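Lubis Facilities
16 July 2025

1/5 The carpet in the ground floor workroom at Gadton House is now on a regular care schedule. Tenants are asked to note the following.

2/5 Vacuuming takes place before 10 each morning. Please keep cables and bags off the floor until it is finished.

3/5 The gray speckled carpet remains in use throughout the room. Spills should be blotted with a plain white cloth and reported the same day. 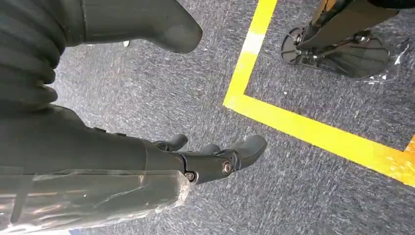 4/5 Deep cleaning will be carried out by Desex over about 6 hours in January. Access will be restricted during that time.

5/5 Questions may be sent to the Lubis front desk, extension 384.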